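How to prepare a box of family photographs for scanning

When the town archive in Gallcombe accepted the Fedau studio photographs, they came to us in shoe boxes, 2000 prints in all. We made many mistakes with the first box. I write down our method here so that a small archive or a family can use it at home.

Start with the order. Before you take out a single print, write on paper how the box is arranged. If the photographer kept weddings together with market days, leave them together. The order can tell you dates which are not written anywhere.
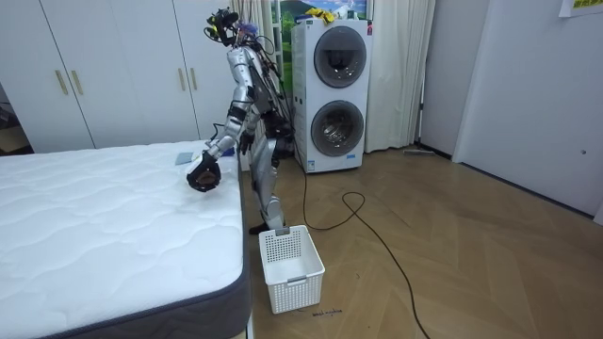 Dust is the main enemy of a good scan. Blow each print with a rubber air bulb, then pass a soft brush from the center to the edge. You also need a large, clean surface for laying out the prints. A bed is not good for this, even a bare one with a white quilted mattress, because the stitching makes small hills and a curled print will slide. Use a table covered with plain white paper.

Next, give every print a number. Write it with a soft pencil on the back, near the lower corner, and press very lightly. The same number goes into your list and into the file name.

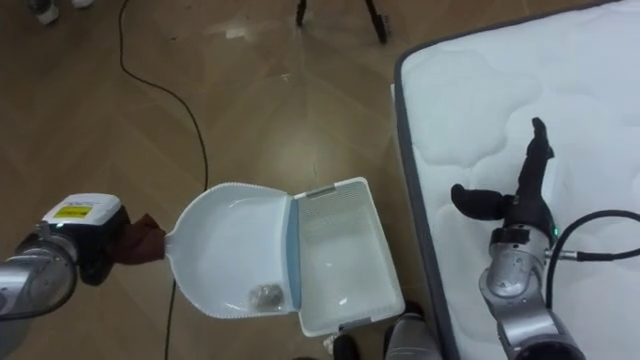
Dagmar Zelenák wrote to us that she numbers the sleeves and never the prints, and that she has not lost one yet. It is a good way if your prints always go back into the same sleeve.

For the scanning, 800 dpi is enough for small prints. Save the master file as TIFF and make a smaller JPEG for sharing. Switch off automatic color correction -- it changes old brown tones into something gray.

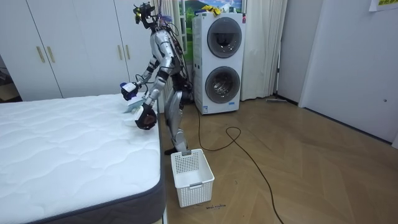
Should I remove photographs that are glued into an album?
Leave them where they are. Scan the whole page first, then scan each photograph again from the same page.

After every 6 prints, wipe the scanner glass with a dry microfiber cloth. Check the files on Sunday or another quiet day, when you can open them at full size and compare the numbers with the list.
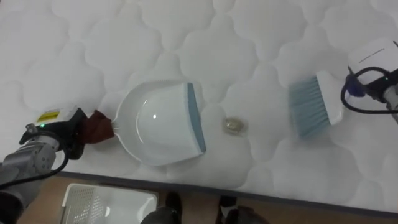 Osian Pugh asks in the comments if he can throw away the old envelopes after scanning. Please keep them, Osian. On one Fedau envelope we found the name Říha in pencil, and with it we could identify a whole family from Drullham.

Keep two copies of the files in two different buildings, and put a printed list in the box with the prints.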